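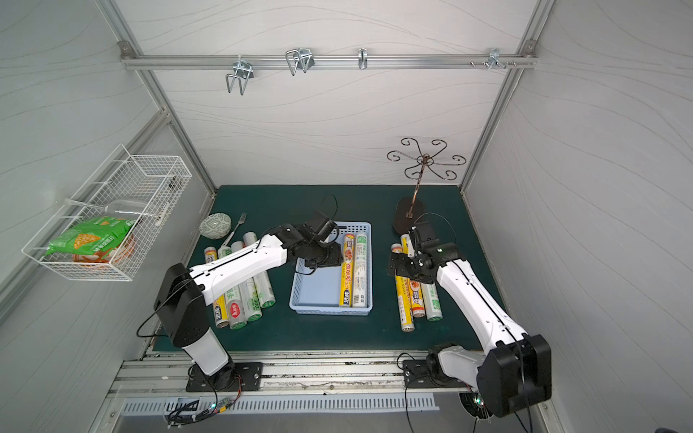 Every February my brother-in-law sends me a video of a robot folding a towel, and every February I go home and fold my own. The machines have been about to take over the housework since I was a kid, and I have a cupboard in Wusholm that would like to know what's keeping them.

Take plastic wrap. In our house it lives in the third drawer, along with the foil, the baking paper and a fork that belongs in the first drawer. Tidying it is the chore I'd most happily give away. Put the rolls in a tray, side by side, and shut the drawer. A bored kid can do it in 5 minutes, 15 with complaints.

For two robot arms it's a proper day's work. A roll of wrap is slippery, it rolls (the clue was in the name), and one lying in a heap has to be picked out from under its neighbours without sending them across the bench. The labels come in every colour and the rolls in several lengths. Squeeze too hard and you've dented the core. Squeeze too gently and you're chasing it. Then there's the tray, where the first two go in nicely and the next one has to be persuaded.

I spent a morning last winter at a trade day in Vedamville, where a firm called Gritmont was showing a pair of arms doing this sort of thing. I watched 17 attempts at putting one object into one container. Six went in. The bloke beside me thought that was dismal. I thought it was better than my household manages with the dishwasher, and the arms didn't leave the room halfway through.

What the sales people won't concede is that the sorting is the easy half. The hard half is knowing what counts as tidy. Does the fork go with the wrap? Is that curly metal stand an ornament, a candle holder or something you hang mugs on, and should anyone be touching it? My wife and I have been married almost 15 years and haven't settled the question of where the tape goes.

The shop floor will get there first, as it usually does. A packing bench in Edet handles the same carton all shift and has no opinions about it. Kitchens are worse - every drawer is a private argument. So I'd put money on a machine that packs wrap at the factory well before I'd buy one to put it away at home.

In the meantime I've moved the fork.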